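Section 4. Setting up the Brokstead 14 label printer

Read this section through before you plug anything in. Setup takes one person and a clear table. The printer should already be out of its carton with the orange shipping tape removed (see Section 3).

4.1 Choosing a spot

1. Put the printer on a flat, level surface that does not rock when you lean on it.
2. Leave a hand's width of space behind the printer for the power cord and the paper exit.
3. Keep it out of direct sun. Thermal labels darken if they sit in a warm window.

Note: The rubber feet may leave marks on painted shelves. Place a sheet of card underneath if this matters to you.
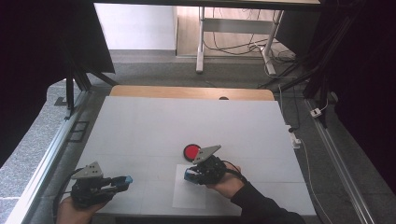 4. Plug the power cord into the back of the printer first, then into the wall outlet. The front light turns amber.
5. Wait until the light turns green before you open the lid.

4.2 Loading the labels

1. Press both side tabs and lift the lid until it clicks.
2. Slide the roll onto the spindle with the labels feeding from the top.
3. Move the two paper guides in until they touch the edges of the roll. Do not squeeze it.
4. Pull the first label past the front edge and close the lid with both hands.
5. Press FEED once. One blank label comes out and stops at the cut line.

Caution: The print head stays hot after a long run. Let the printer stand with the lid open before you touch the inside.

If the label stops short of the cut line, hold FEED until the light blinks twice, then let go. The printer measures the gap between labels and uses up to four of them doing so. Repeat this step each time you change label size.

4.3 Connecting to a computer

1. Install the Bevitz Label Desk program before you connect the cable.
2. Connect the flat end of the cable to the computer and the square end to the printer.
3. Open Label Desk and choose Printers, then Add.
4. Type the setup code 3437 and press Enter.
5. Print the test page. It should show a border on all four sides.

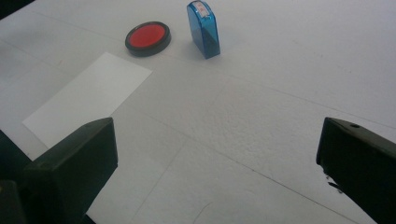

Can I use label rolls from another maker?
Any direct thermal roll with up to 1000 labels will fit, provided the core slides freely on the spindle. Run the gap measurement in 4.2 after loading it.

4.4 If the light is red

One blink: the lid is not fully closed. Press down on both corners.
Two blinks: out of labels, or the roll is loaded upside down.
Steady red: switch off, unplug the cord, and start again from step 4 of 4.1. If the red light comes back, write down the serial number from the base and contact Bevitz service.

Section revised 21/08/2020 by Fengying Lu. Cleaning and storage are covered in Section 5.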